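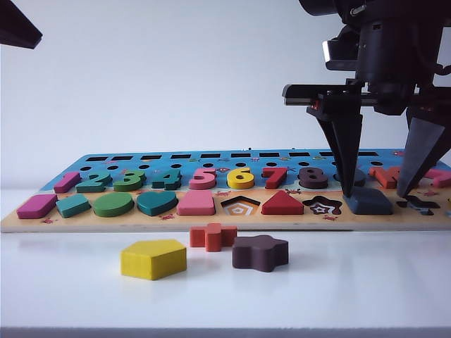 Where do numbers come from? Quick answer: people got tired of trying to remember stuff.

Say you have sheep. A long, long time ago, no paper, no pencils. How do you know they all came home? Easy. One pebble in a bag for each sheep that goes out. One pebble out of the bag for each sheep that comes back. Pebble left over? Go look for your sheep!

Next came **tally marks**. Scratches on bone or wood. One scratch, one thing. Fine for small numbers. Now try it for 189. Ouch. Your hand hurts and you lose your place, and then you have to start agian.

So people made up signs. In Egypt, a little arch meant ten and a coil of rope meant a hundred. To write 221 you drew two ropes, two arches and one stroke. Five signs, much quicker than 221 scratches.

The Romans used letters. X is ten, I is one, so 11 is XI. And 40 is XL, because L is fifty and the X in front means take ten away. Kind of tricky.

The numbers we use now started in India. Only ten signs, 0 to 9, and you can write any number you want. The trick is **place**. Look at 11. Same sign twice, but the first 1 means ten and the second 1 means just one. Move a digit over and it's worth more.

And zero? Zero holds a spot open. Without it 40 would look like plain old 4. Big diffrence if you're talking about cookies.

**Try it:** grab a handful of dry beans. Count them with tally marks, then write the same number the Roman way, then our way. Which was fastest?

*Words by Braulio Medrano*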